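## Week 6 - Collecting demonstrations for imitation learning

Notes prepared by G. Mockus. Read before the Friday lab. Section numbers refer to the Rozīte manual, which is on the course drive.

### 6.1 What counts as an example

An episode is a time-stamped sequence of observations and actions, from the start signal to the stop signal, plus one line of metadata. For the two-arm cell we record:

- joint positions and commanded joint positions, both arms
- gripper opening, both sides
- all camera streams
- operator initials, task code, outcome flag

The action at time *t* is the commanded position, not the measured one. Under load the two differ, and a policy trained on measured positions tends to grip too weakly.

### 6.2 The marker-and-cup task

Task code MC. A marker is to end up standing in a paper cup. Either arm may do the placing; the other may steady the cup or stay clear. Both grippers must be in camera view at the start signal.
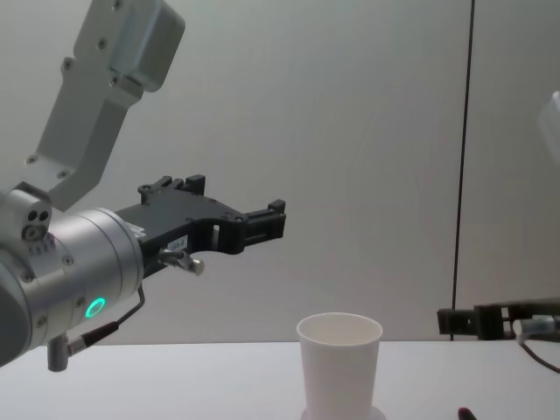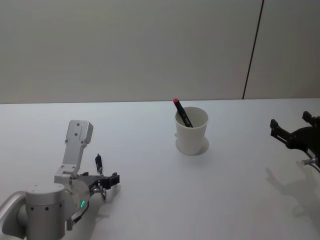 The outcome flag has three values: success, failure, void. Use *void* only for faults in the recording, such as a dropped stream or a late start signal. A cup knocked over is a failure and gets kept. Failures are excluded from the behaviour cloning set but used in 6.5 to train the outcome classifier.

### 6.3 Variation

Vary the cup position between episodes, using the printed list of start positions. Do not choose positions by eye. Last year's set had 946 episodes, and when Naveed Khokhar plotted the start positions, 498 of them fell in the same quarter of the reachable area. The policy was reliable there and poor elsewhere.

Marker orientation is varied in the same way. Lighting is left alone this term.

### 6.4 Operator effects

Operators differ in speed, approach angle and how long they hesitate before closing the gripper. Averaging over two distinct strategies can give an action that belongs to neither - the standard multimodality problem from Week 4. Two partial remedies:

1. Agree on a strategy per task code and write it in the log.
2. Use a policy class that can represent several modes.

For MC we apply the first. Grasp the marker by the barrel, lift clear of the rim, lower, release, retract. Pauses longer than 3 seconds are trimmed in post-processing; don't rush to avoid them.

### 6.5 Quantity and checks

The class target is up to 2000 episodes across all lab groups by the end of March. Each group replays a sample of its own episodes before upload, checking that:

- camera and joint timestamps line up at gripper closure
- the outcome flag matches the final image
- the task code is MC, in capitals

Ivars Paju runs the merge script after the last lab session. Episodes with missing metadata are rejected automatically and won't be counted toward your labour hours.

**Reading:** manual, sections 2 and 5; Week 4 notes on mixture outputs.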